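Stuffed toy

A stuffed toy, known as a plush or a soft toy depending on where you grew up, is a cloth figure sewn from outer fabric and packed with a soft filling. Bears, rabbits and dogs remain the old favourites, although almost any creature you care to name has been made at one time or another, in every colour under the sun.

Early ones were sewn at home from leftover cloth and filled with straw, rags or sawdust, and a good many were dearly loved until the seams gave way. Synthetic fibre later took over, being lighter and far kinder to the washing machine.

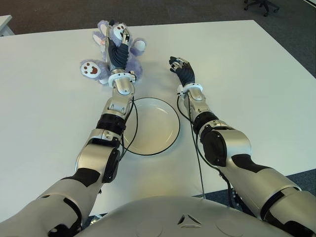

How should an old stuffed toy be washed?
By hand in cool water with a little mild soap, then dried flat in the shade, unless it holds straw or sawdust, which should be kept dry and only brushed.

Collecting is a cheerful pastime with plenty of followers. The Nudberg Toy Museum, opened by Yolanda Baptiste, had 1,070 soft toys in its catalogue on August 10, 2018, the oldest of them almost 100 years old (a rather threadbare grey rabbit, still with both ears).

See also: Rag doll, Teddy bear, Toymaking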